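Birdale Robotics Club
Folding project: hand-held gripper check, with comments
Oct 21, 2022
Kit: two hand-held grippers, Erkness spares box

1. Finger pads
Both blue pads seated, no lifting at the corners. OK.
Comment: wipe with a dry cloth only. The spray cleaner leaves a film and cotton slides off it.

2. Linkages and pivot caps
Open and close 20 times by hand and feel for grit. OK on the first gripper. The second is a little stiff near fully closed — recheck next session.

3. Screws
All tight on both. One had backed out half a turn, now nipped up. Do not use the long driver, it marks the heads.

4. Gloves and sleeves
Gloves fit, no holes. Sleeves must be clear of the linkages before anyone closes the fingers.
Comment: one long cuff noted today. Roll it up or tape it.

5. Work surface
Sheet flat enough to work on, nothing sharp on it, one garment out at a time. Spare bedding stays stacked to the side. Pass with comment.

The black garment is good for practice on the cherry sheet, as the edges are easy to pick out against the pale cloth. Start with the fingers open and short of the garment, and keep the second gripper to the left until it is needed.

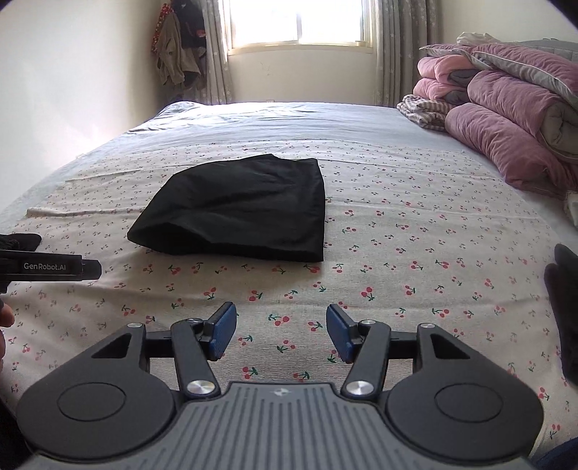
6. Leads and batteries
No cuts in the leads. Battery 1 at 94 per cent, battery 2 not charged. Fail — swap before the Sundqvist round.

7. Storage
Grippers go back in the case with fingers closed and pads not touching the foam. The case lid catch is weak. New one to be ordered.

8. Log
Target is 800 folds before the end of term. Write up each set of 20 on the sheet inside the lid, including the bad ones.

Result: cleared for use once item 6 is put right.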